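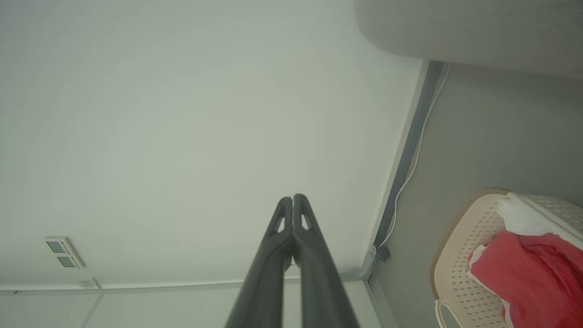
Plemdale Household Services Cooperative
Minutes of the Equipment Meeting, September 2023
Held in the laundry room annex, 16 members present

1. Minutes of the last meeting
Accepted with one correction. The dryer belt was ordered, not fitted. It has since been fitted.

2. Laundry trial (Sima arm, supplied by Ilusov)
The trial lead reported on the first stretch of work. The task is limited to taking clothes out of a basket, one piece at a time, and putting them on the folding table. Folding is not part of it. Sorting by color was dropped from the plan in the second week.

Of 178 tries logged, 57 ended with a single garment on the table and no help from staff. The rest were missed grabs, two or more pieces lifted together, or stops where someone had to step in. Members asked whether a stop counts as a failure. The trial lead said Ilusov does not count it as one. The meeting agreed that we will.

A member from the evening shift said a new hire empties a basket in under a minute and does not need the sleeves pointed the right way. The trial lead replied that the arm has got better since the start — slowly, and mostly on towels. Bunched clothes are still the hard part, because the two fingers close on whatever is on top and the piece below comes along with it.

It was asked what we would save if the arm did work. No figure could be given. Someone must still carry the basket over, and somebody has to fold.

Agreed: trial to go on to the end of its term. No extension without a fresh vote. Stops to be logged as failures from now on.

3. Floor cleaner (Indudov)
The quote is $2863 for the year, service included. The demonstration went well in the long corridor and badly near the mats. Two members were in favor, as the corridor is the job everyone avoids. Others pointed out that the mats are most of the floor. Supplier to be asked for a second demonstration with the mats down and the carts left where they usually are.

4. Claims in supplier material
The Ilusov leaflet says the Sima is "ready for the home." Several members objected to having this pinned up next to our own price list. Leaflet to come down.

5. Other business
Hooks for aprons are still missing by the side door. Carried over again.
Cart with the bad wheel to be taken out of use until repaired.

Next meeting: same room, after the trial ends. Trial log to be sent out beforehand — the full log, with the stops in it.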